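**From the craft table at Fledden**

Well, February has flown by, and I want to thank everyone who came along to the big sort-out (and stayed so much longer than they promised!). Chaltu Tamiru rolled out the brown paper before we began, as she always does, and it does make the sweeping up so much nicer afterward. We kept to our old habit of one bin or tray for each kind of small thing, and I must say the colors help me enormously, my memory being what it is.
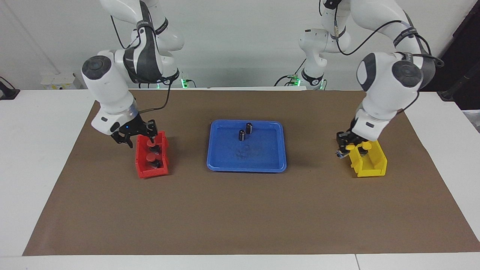
*Red bin, blue tray and brown paper on the sorting table.*

Abenezer Tefera has asked me to mention that we are still short of shallow trays. If you have one at home with a bit of a rim, scuffed or not, please bring it to the next session, or leave it with Heather Haldane at the front desk before 5. We could use 3 more, and small open-fronted bins are welcome too. Wondimu is bringing his ginger cake again, so do come hungry!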